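About Edaseo

Edaseo looks after hand-held grippers. Frida Oddsson and Cyrill Kofler started the company with 2 grippers and 3 screwdrivers, one of which fit.

The black rubber pads get most of our attention. They have to meet cleanly at the notch, and they have opinions about it.

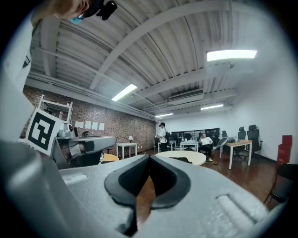

Frida replaces a pair after 325 hours of use, or sooner if she dislikes the look of them. Cyrill checks the housing screws and writes everything in a notebook only he can read. Our record for a full pad change is 115 seconds, set by Frida, who brings it up.

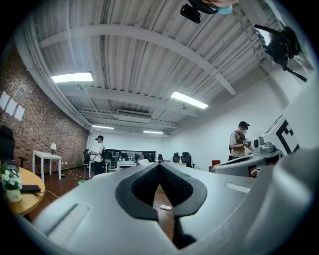
The workshop, with pads fitted and the ceiling lights on.

Repairs come in through our Daretberg office. Please label your cables.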